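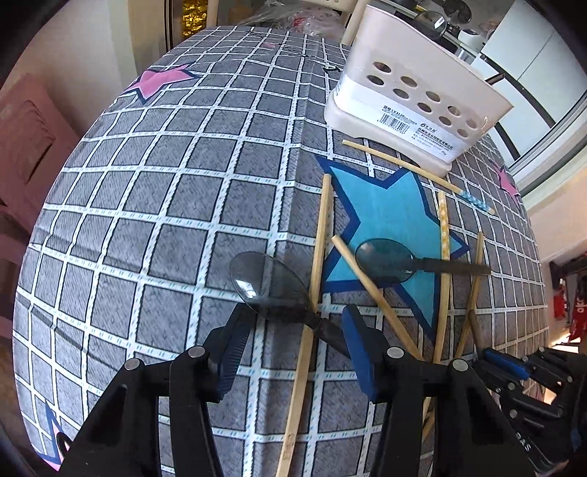 Grostel Ivia Fitted Sheet, Double

The Ivia is Grostel's mid-price fitted sheet, sold as "hotel soft, crease free, stays put". We stock it, and we think one of those claims holds up.

It stays put. The elastic runs the whole way round the hem, where the older Grostel sheets had it only at the corners, and the pockets will take a deep mattress with a thin topper on it. Add a thick topper and you will be tucking it back in by Tuesday.

Crease free it is not. Cotton creases. Grostel's leaflet says to take the sheet out of the dryer while it is still slightly damp and put it straight on the bed, which is fair advice for any sheet and hardly a feature of this one. If you line dry, expect to iron it or live with the lines.

As for soft, the packet says 224 thread count. That is a perfectly decent number for plain weave cotton. Be wary of anyone quoting 638 at this sort of price, as the usual trick is to count each twisted strand in the yarn separately. A high count tells you little about how a sheet will feel after a year of washing.

Details
Size: double
Fabric: 100% cotton, plain weave
Thread count: 224
Wash: 40 degrees, with like colours
Tumble dry: low
Iron: medium
Stock code: 234

Shrinkage
Grostel allows for "minimal shrinkage" and won't put a figure on it. Wash it once before you judge the fit. We can't take back a washed sheet because it has come up tight, so if your mattress is at the limit for depth, go for the Rebane, which is cut deeper and costs £9 more.

Pillowcases
Sold separately, in pairs. The Marnesov ones are near enough the same cloth and cheaper, though the hems are narrower.

Returns
Unopened packs only, with the receipt. Faulty stitching is a different matter and we will swap it.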